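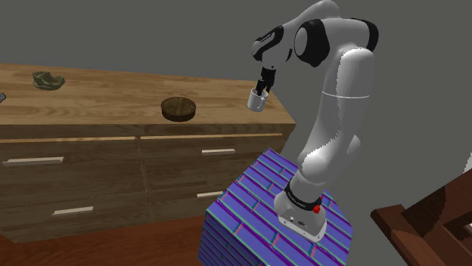
## 3. Setting up the mug cell in the simulator

I do all of this in the sim before I go anywhere near the real arm, and I'd urge you to do the same (dropped mugs are free in there!). You'll want the Bemunby scene file open and the Drukatora controller running.

1. Load the scene and let it settle. The arm should come up standing on the striped box beside the dresser, with its base fixed to the top of the box.
2. Check the base is set to **fixed**. I forgot once and the whole arm toppled off the moment I pressed play.
3. Open the Gratier panel and load pose 17. It brings the forearm over the dresser with both fingers pointing down.
4. Set the grip force to 29 and close on the mug at the rim and handle. Go much higher and the mug starts to jitter, which looks alarming but only means the contact solver is struggling.
5. Lift slowly until the mug hangs clear of the dresser top, then pause. A bit of tilt is fine, mine nearly always has some.
6. Run the hold test 3 times. If the mug creeps down between the fingers, raise the finger friction a touch and go back to step 4.

> **Note:** leave the wooden bowl where it is. The path planner treats it as an obstacle, and if you shift it you'll have to rebuild the collision map, a dull job that always seems to land on a Monday.

> **Caution:** don't copy your sim grip force straight across to the real arm. Start at the lowest setting and work up, with one hand near the stop button.

If you get error 401, the controller has lost its login to the Sobczak licence server. Log out, log back in and reload the scene. Your saved poses will still be there, but the grip force goes back to its default, so set that again before you close the fingers.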